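Spent my afternoon at the Gresillow open day and I have thoughts. Little thread, because my group chat has muted me 🧵

12 replies · 41 likes

So Gresillow is the old Myklebust warehouse out past the rail yard. They open it up every September and you just walk in – free, sign your name, get a sticker. Sticker said I was visitor 516. It was barely 2 p.m.!

3 replies · 28 likes

I went straight for the two-arm kitchen demo from the Ustetti team. Black tablecloth, a utensil caddy, an arm on each side. I figured I'd stay five minutes, and then I lost my spot in the coffee line completely.

1 reply · 33 likes

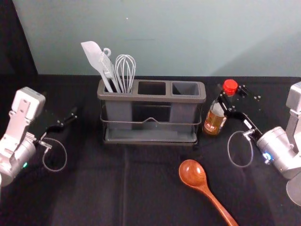
The woman running it told us bottles are her least favorite thing to practice with (glass, slippery, the weight moves around when you tip it). Spatulas she's fine with. Whisks she called "a whole personality." I love her.

6 replies · 57 likes

A kid next to me asked if it could make pancakes. She said not yet, and he walked off to the Guneo booth to see the floor sweepers. Tough crowd.

2 replies · 74 likes

I asked how much practice goes into one chore and she said about 500 tries before she'd show it to anybody. I have cooked rice maybe that many times and I still burn it, so no judgment from me.

4 replies · 62 likes

Tips if you go next year: eat first, wear real shoes, and park on the side street, since the main lot was full when I got there. Kitchen demo is at station 9, way in the back past the restrooms – keep walking, there's no sign.

5 replies · 19 likes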